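Payroll giving at Steker: your questions

Who do I ask about this?
Me! I'm Vija Mets, I look after giving at Steker, and I love getting emails about it.

How much do I have to give?
Two dollars a paycheck is the minimum. Last year 273 of us signed up, and plenty started right there.

Can I choose the charity?
Yes, there are 13 on the list (I'm partial to the Posemside food pantry, but pick your own). 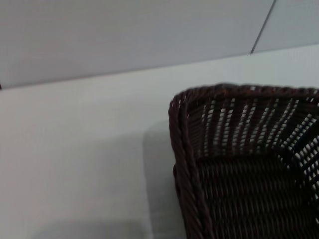 Can I stop partway through the year?
Sure, any time. Send me a quick note and I'll have payroll take it off your next check – no hard feelings!

When do I sign up?
By Monday, November 26, 2018.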